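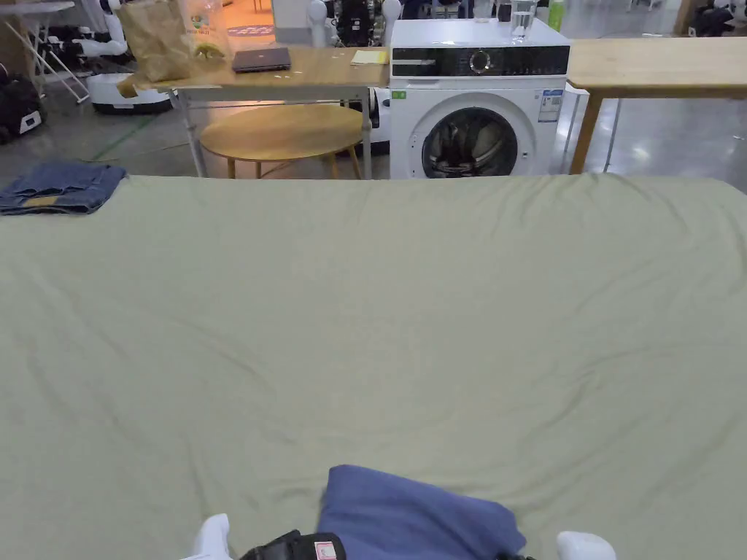 The wonderful stuff in your mouth

I have spent most of this year talking to people about spit, and I can't recommend it enough. Mention the subject at a dinner and half the table pulls a face, then within a minute or two someone is telling you about their mother's tablets, or the summer they lived on boiled sweets, or how they wake in the small hours with a tongue like a doormat. Everybody has a saliva story. Hardly anyone has had the chance to tell it.

Mine began in December, when I had a cold that settled in for weeks and left me breathing through my mouth all night. I kept a glass of water by the bed and drank it, and woke up dry anyway. Toast became hard work. By the time I went for my check-up I had a sore patch inside one cheek and the beginnings of trouble along the gum line, where I'd never had any trouble before, and the dentist looked in and asked whether my mouth felt dry. I was amazed she could tell! She said the mirror had stuck to my cheek.

That small remark sent me to Cloltis, where the Saltia dental practice runs an afternoon clinic for people with dry mouths. It is up a flight of stairs over a shoe repairer's (there is a lift round the back, past the bins) and it's run by Boyang Liao, who trained as a general dentist and got interested in saliva through his older patients. He talks about it the way other people talk about rivers.

"It's moving all the time," he told me. "You swallow it without noticing, and more comes in. When it slows down, everything that lives along the bank starts to change."

So what does it do? An enormous amount, for something that is nearly all water. It softens food so you can swallow it, and it carries flavour to the taste buds, which is why a dry mouth makes dinner dull. It washes crumbs and sugar off the teeth. When bacteria turn that sugar into acid, saliva helps to neutralise it, and it brings calcium and phosphate back to the enamel, so that the early, invisible stages of decay can be repaired before they turn into a hole. It keeps yeasts in check. It holds dentures in place. It even makes it easier to talk, as anyone who has given a speech with nerves will know.

There are three main pairs of glands that make it, and once you know where they are you can't stop thinking about them. The biggest sit in front of the ears, and they're the ones that tighten when you bite into a lemon. The other two pairs are lower down, under the jaw and under the tongue. Dozens and dozens of tiny ones are scattered through the lips, cheeks and palate as well. At night the flow drops almost to nothing, and that's why brushing before bed matters so much: whatever is left on your teeth stays there with very little to rinse it off.

On the afternoon I visited, the waiting room was full and cheerful. A retired bus driver had brought in a carrier bag with all his medicines in it, as patients are asked to do, and Boyang laid the packets out on the desk and went through them one by one. Medicines are the most common cause he sees. Certain antidepressants, antihistamines, bladder tablets and water tablets can all cut the flow, and several together can do it more than any one alone. He never tells anyone to stop taking something. He writes to the GP instead, and sometimes a dose can be moved to the morning, or a different tablet tried.

There are other causes. Radiotherapy to the head and neck can damage the glands, and so can Sjögren's, a condition in which the immune system attacks the parts of the body that make moisture – dry eyes often come along with it. Diabetes that isn't well controlled can leave you parched. Then there's plain mouth breathing, like mine, and smoking, and getting through the day on coffee.

The test itself is gloriously low-tech. You sit with your head forward, you don't swallow, and you let everything run into a small cup while a timer goes. I did it myself and felt about 9 years old. After that you chew a bit of wax and do it again, so they can compare your resting flow with what the glands manage when they're asked to work. Mine perked up nicely with the chewing, and Boyang was pleased. Glands that respond are glands you can encourage.

Encouraging them is mostly a matter of small habits. Sugar-free gum is the favourite, particularly after meals. Sips of plain water through the day do more good than a pint in one go. Sugar-free pastilles are fine, but go easy on the sharp fruit ones: the acid gets the saliva going and wears at the enamel too, which is a poor bargain if you're short of saliva to begin with. Alcohol-based mouthwash can sting a dry mouth and is better swapped for one without. For people whose glands don't answer, there are gels and sprays, and Boyang keeps a drawer of them for patients to try before they spend any money. The bus driver went home with a gel for the night and a high-fluoride toothpaste on prescription, with strict orders to spit and not rinse.

Meals can be helped along as well. The clinic has a recipe sheet put together by a former patient, Mrs Cairns, who had radiotherapy and missed her food terribly. Gravy with everything, she says. Stewed plums. Scrambled eggs taken off the heat early, fish pie with extra sauce, porridge made loose. Crackers she calls "the enemy". I've made her fish pie 2 times now and my saliva is perfectly all right again, I just like it.

There's a get-together too, which meets in the Stullari café across the road once the clinic has finished. Some 23 people were squeezed in on the evening I went along, passing round samples of gum and arguing happily about which flavour lasts. A young woman with Sjögren's told me she'd been dry for years before she said anything to a dentist, and she'd thought it was simply what her mouth was like.

If any of this sounds like you, do bring it up at your next appointment. Say if you need a drink to swallow dry food, or if you're getting new decay near the gums when you've always brushed well. Take a list of your tablets. If a gland swells up or hurts, especially at mealtimes, ring sooner, as there may be a little stone blocking the duct, and those can be dealt with.

As for me, the cold went and the nose cleared, and the sore patch healed by itself. I still keep the gum in my coat pocket. I've been back to Cloltis since for Boyang's talk on the parotid gland, and he had to borrow extra chairs from the shoe repairer.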